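Kan, week two: I get it now

25 Nov 2019
14 comments

When I wrote about unboxing the Kan arm, I complained a lot. The manual was thin, the power brick had a cable so short I had to move my whole setup, and the Gistell software crashed every time I opened the settings page. A few of you wrote in to say give it time. Okay, fine, you were right! I've now put 40 hours into this thing and I keep finding excuses to go back and run one more session.

First, the part that sold me. You teach Kan by hand. Hold the button, push the arm where you want it to go, let go of the button, and it saves the point. I had a simple pick and place routine going in 10 minutes, and I'm a guy who still looks up how to write a loop. The joints move so smoothly when you push them – there's a little bit of drag, just enough that you feel in control – and playback lands where I showed it, near enough for anything I'm doing.

Second, the gripper. I paid extra for the Cliltetti fingers (80 dollars, ouch) in place of the ones in the box. They're chunky and they look like something from a toy store, but I like them a lot. The stock ones were fine on square things and hopeless on anything round. With the Cliltetti set I've been working with whatever was in the kitchen, mostly cans and fruit.

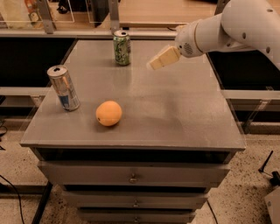
Gripper closed, with two cans and an orange on the table.

Cans are easy as long as the fingers come in level. Come in at a slant and you push the can over, and I have mopped up enough soda to prove it. Oranges are more fun, because no two are the same size and you have to play with the grip force. The slider goes from 0 to 200 with no units on it at all, so you just try things. I've settled near the low end for fruit. My first try was way too high and the garage smelled great for a day.

Things I still don't like: the fan is loud, the app forgets my speed setting every time I close it, and you can't rename saved points, so I have a paper list taped to the wall telling me what P17 is. Ánh Cù, who comments here a lot, sent me a script that exports the points to a plain text file. It works perfectly and I think Gistell should just ship it.

I also looked at the Praklow arm back in September. It has a longer reach and a much nicer app, but no hand teaching, and that was the end of that for me. If you mostly want to write code, though, go try one.

Next up is stacking. I want one can on top of another, five times in a row, without me touching anything. My best so far is three, and I yelled loud enough to wake the dog.

Share this post
23 shares
14 comments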